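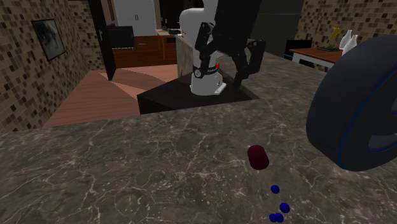

El brazo junto a la encimera simulada, con el cilindro rojo y las bolas azules a la derecha.

Proyectos > Zalleo > Informes de seguimiento
Lectura: 4 minutos
Archivado en: Buenas prácticas y normas internas

Hola, Mahlet:

Te mando el informe de agosto, que esta vez va más de reglas que de robots (ya sé que en la última llamada pediste robots, pero aguanta un poco, que todo acaba en lo mismo). Como recordarás, el dinero de Drurkholm para esta fase era para redactar una guía de buenas prácticas para ensayos de manipulación en simulación, y probarla nosotros mismos antes de pasársela a nadie. Pues la guía ya existe, tiene 14 reglas y un título horroroso que cambiaremos.

Empezamos con una lista bastante más larga, y la primera poda fue dolorosa. Gunnlaugsson nos devolvió el borrador lleno de comentarios, casi todos con razón: había reglas que decían dos cosas a la vez y otras que no se podían comprobar de ninguna manera. "El entorno debe ser realista", por ejemplo. ¿Realista para quién? La quitamos y pusimos en su lugar que cada ensayo declare qué objetos hay, dónde arrancan y qué puede variar entre una repetición y la siguiente. Mucho más aburrida y mucho más útil.

La regla que más guerra ha dado es la de la postura inicial. Queríamos que todo episodio empezara con la pinza abierta, sin nada cogido y por encima de la superficie de trabajo, y parecía una tontería hasta que nos pusimos a discutir qué significa "por encima". Al final lo dejamos como una altura mínima que se escribe en la ficha del ensayo, y quien quiera otra la justifica allí mismo. ¡Media tarde para un renglón!

También hemos cerrado la parte de las vistas. Cada ensayo tiene que guardarse al menos desde dos puntos de vista, porque con uno solo es facilísimo que una pieza grande en primer plano te tape justo lo que quieres revisar. Lo de los objetos oscuros sobre piedra jaspeada sigue abierto: yo soy partidaria de exigir una prueba de contraste, Tuvden prefiere dejarlo en recomendación. De momento va como recomendación y con una nota mía al pie, un poco gruñona.
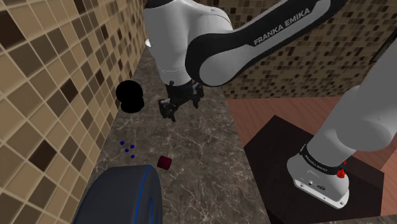 ¿Hace falta repetir un ensayo si se cambia un solo objeto del entorno?
Hace falta, y además con un número de versión nuevo, aunque el objeto no intervenga en la tarea.

Esa pregunta nos llegó de tres sitios distintos, así que la hemos metido tal cual en el anexo.

En cuanto al pilotaje: aplicamos la guía a 100 ensayos propios y revisamos las fichas a mano. De las 14 reglas, 10 se cumplían sin tocar nada, cosa que me alegró la semana. Las otras cuatro nos sacaron los colores. La peor fue la de registrar los fallos, que escribíamos cada cual a su manera ("se cae", "no agarra", "raro"), y así no hay quien compare nada. Ahora hay una lista cerrada de 7 motivos y un campo libre para lo que no encaje. El campo libre se usa más de lo que me gustaría, pero ya iremos afinando.

De gasto vamos según lo previsto. Lo único que se ha movido es la partida de revisión externa, que se pagará en el siguiente tramo, cuando Gunnlaugsson entregue la segunda lectura. Te lo dejo anotado en la hoja compartida, en la pestaña de siempre.

Lo que me preocupa un poco es el paso a equipo físico. La guía habla solo de simulación y lo dice en la primera página, bien claro, pero ya hay gente en Tuvden que la quiere usar como lista de seguridad para una celda real, y para eso no vale: no trata paradas de emergencia, ni vallado, ni quién puede entrar. He añadido un aviso en la portada. Si desde Drurkholm podéis repetirlo cuando la difundáis, os lo agradeceré muchísimo.

Para el próximo informe te debo la versión revisada, el anexo de preguntas completo y la plantilla de ficha en formato editable. Me vendría bien tu opinión sobre el punto de las vistas antes de cerrarlo. Cualquier mañana a partir de las 10 me pillas en la oficina.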